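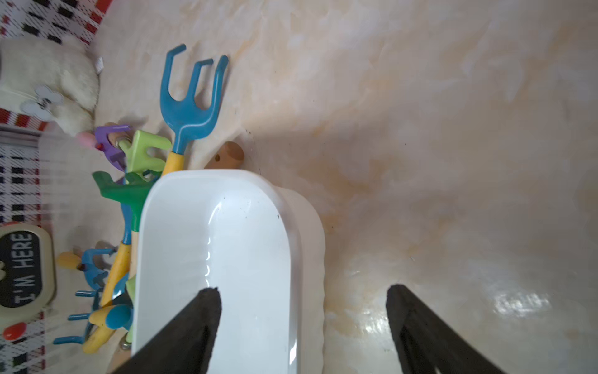
Mistine Garden Plot Records

Mistine is a table of planting and harvest records from 97 shared garden plots in two towns, Urnitz and Sesten. It holds 3,696 rows. Each row is one crop in one plot for one season.

What is in the files

plots.csv lists the plots, with size in square feet, town, soil type and hours of sun.
crops.csv has the planting and harvest rows. Join it to plots.csv on plot_id.
notes.txt holds free-text remarks from the plot holders, lightly edited for spelling. Street names and phone numbers were taken out.

Fields in crops.csv

plot_id: text, starts with U or S for the town
crop: common name, lower case
sown_week: week of the year, blank if bought as a seedling
first_pick_week: week of the year
yield_lb: total weight picked, in pounds
lost: yes or no

How the records were made

Plot holders filled in paper cards and handed them in each January. The cards were typed up twice and the two copies compared. Where they differed, the card was checked again. The set covers 5 seasons.

Known problems

Yields in Sesten were weighed on kitchen scales for the first season and on a hanging scale after that. Squash and pumpkin were often written down as the same thing, so both are coded as squash. Children's plots are included and have more blank fields than the rest. A blank yield does not mean zero.

Version notes

The Wanyama release fixes the sown_week error in plots U40 to U44 and drops duplicate bean rows. Earlier copies should be replaced.

Use

Free for teaching and research. Please do not try to match plots to households.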